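Workshop > Notebooks > Cell 2

Jul 3, 2025

Budget again. Chun-yin Chiu wants the spares list by tonight so keeping this short.

Asked Furnstead for a price on two more arms, same type as now. 2,571 the pair, delivery extra. Cap from Rasberg is 2,000 and they won't budge before February. So either one arm now and one later, or spares only. Leaning spares.

Cable job on the bench today, both arms on it. Left gripper fingers are the ones I'd reorder frist, then a wrist motor, then a camera module.
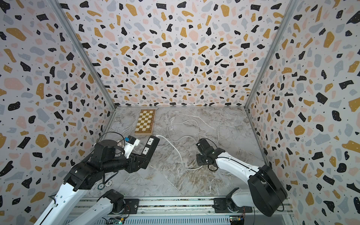 Tsai do the finger pads at 38 a set, no minimum order. Cundthorpe cheaper on paper but want a whole box and nobody answers the phone. Go with Tsai.

Second enclosure: not this year. Rail and posts we could cut ourselves, panels are the dear bit. Could live with plain ones tbh.

Still to do:
- ask Furnstead if the price holds till Feb
- spare driver boards, one or two?
- longer cable for the next set of runs
- send Chun-yin the totals, with and without the seccond arm

We use cookies to improve this site. Accept / Manage settings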